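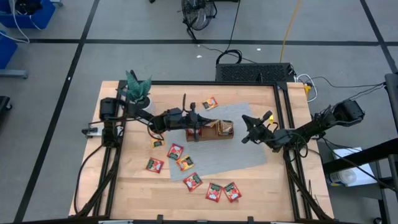
From: Filippos Sotiropoulos
To: bench-practice list
Subject: Re: Draft 2 of the bench rules, comments wanted by Monday

Lefteris,

Thanks for sending the draft. I read it twice and then went through it with the two people who run most of the sorting sessions at Dosirwood. Comments are in line. Where I haven't said anything, I'm fine with the text as it stands.

On Thursday Lefteris Antoniadis wrote:

> 1. Scope. These rules cover two-arm tabletop cells used for
> packet sorting at Tresau and Dosirwood. They do not cover the
> mobile units or the single-arm cell at Folau.

Fine. I would add "and any cell built from the same parts list," or we will be arguing next year over whether the new one at Stefanou counts.

> 2. Before a session the operator checks that the floor within
> the taped area is clear of cables, bins and loose items.

This one can't be met as written. With two arms on the table, cables have to get off the table somehow, and for us that means they come down the rails and go across the floor to the supply. Black tape on the floor marks the area, and if "clear" means clear, every session we have ever run would be a violation.

I suggest splitting it. Cables that belong to the cell may cross the taped area if they are lying flat and not looped. Anything else (bins, boxes, carts, spare cords) stays outside the line. Coils get hung up or put behind the line. I know that means some work at our end, and I would still like it written down.

Also, please say something about scraps. Torn corners of packets end up on the floor and under casters. "Sweep at the start and at the end of the day" is enough.

> 3. The organizer shall be placed square to the front rail and
> centered on the mat before each run.

I don't agree with "square." We turn the mat a little between runs on purpose, so the arms don't only ever see one layout. What matters is that the organizer is fully on the mat and that both arms can reach every compartment. Please change it to something like: "The organizer sits fully on the mat, within reach of both arms. The angle of the mat may vary and is written in the log."

> 4. Loose packets are spread by hand before the run. No packet
> may lie outside the mat.

Same objection. Packets on the bare wood are part of the work. If we only train and test on packets that lie on the mat, we learn very little about the ones that slide off. I would allow them anywhere on the tabletop as long as they are a hand's width from the rails. The rails are the real problem. A packet wedged under one has to come out by hand, and people are tempted to reach in while the arms are live.

Overlap is worth a sentence too. Draft 1 said no two packets may touch. Draft 2 drops it without saying what replaces it. Our practice is that touching is allowed and stacking is not.

> 5. Nobody puts a hand inside the rails while either arm is
> powered, except with both arms in hold and the stop button
> in the other hand.

Keep this one exactly as it is. If we end up with a one-page version for the wall, this goes first and in larger type.

One question, though. Does "hold" mean both arms, also when one of them is only waiting? New operators watch the arm that is placing a packet and treat the open gripper on the other side as if it were switched off. I would add: "An arm that is not moving is treated as moving."

> 6. Packets that catch on the edge of a compartment are to be
> counted as placed.

No. Thin packets end up leaning over the back edge of the organizer all the time, and some of them stay there and some fall out when the gripper lets go. Count a packet as placed if it is still inside the compartment after both grippers have left the organizer. If it rests on the edge at that point, log it as "edge" and keep it apart from both placed and missed.

I went back over the last batch at Dosirwood to see if this makes a difference. Out of 488 placements, 185 touched an edge at some point. That is far too many to put in the wrong column. I can send the sheet to anyone who wants it.

> 7. Each compartment holds one product only.

Agreed. Please add that an empty compartment is a valid starting state, and so is a part-filled one. Somebody at Folau was emptying all of them before every run, and their times can't be compared with ours.

> 8. Decorative items shall not be kept on or near the table.

We keep a plant in the corner of the table and I would like to go on doing so. It gives the vision side something in view that isn't a packet. If the rule is about reach, then write it about reach: "Objects not part of the task stay clear of the packets and are noted in the log." I can live with that.

> 9. Cables on the forearms are inspected every 100 runs.

Good. Can we say what the inspection is? I propose: move each arm slowly through its full reach with nothing on the table, and watch the loop under the forearm. If it touches the tabletop, the organizer or the other arm, tie it up again before the next run. Wrapped cables get checked for wear at the elbow, and the fingers get wiped while you are there.

> 10. Any departure from these rules is reported to me.

Could this go to the list instead? You were away in October and we had three open questions with nowhere to send them.

I'm at Tresau on Monday from ten if you would sooner go through items 3, 4 and 6 in person. Otherwise send draft 3 when it's ready and I'll try it on a full day of runs before replying.

Filippos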